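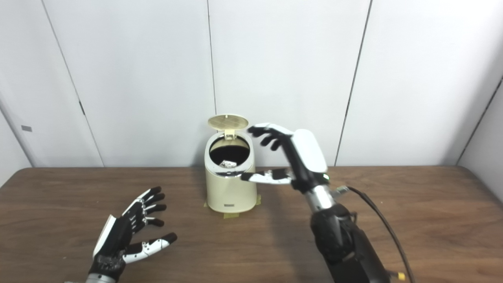
Table by the wall, lid up.

Patch 8 for Skavalar finished installing at 6:40 p.m. The download was 3,911 MB, most of it re-packed texture archives. Old saves load, but the first load rebuilds the shader cache and takes about 11 minutes on my machine. Subsequent loads are back to normal.

Class changes, as tested tonight on the Dirkik run:

The Warden's shield pulse no longer stacks with itself. Two Wardens in a party now refresh the timer and the absorb value stays flat. My build relied on the stack, so the second pulse slot is free. I put Ra in it for now. Ra costs more stamina than the tooltip says - the tooltip ignores the armor penalty, same as before the patch.

Poison ticks are applied at the end of the turn. This matters against the bog units, which heal at the start of theirs. I lost one archer before I worked out the order.

Dirkik cleared in 29 turns, no reloads. Previous best was lower, but that was with the stacked shield and I don't consider the two comparable. Logged it under a new heading.

Still broken: the quartermaster screen sorts by item ID after every sale, and the Zostetti overlay drops its frame counter when the game goes to borderless. Turning the overlay off and on restores it until the next loading screen. Reported both through the in-game form, with the log attached to the second.

Tomorrow: respec the Warden, rerun Dirkik with heavy armor off, and check whether Ra's cost matches the tooltip. Back up the save folder first - I forgot to do it today.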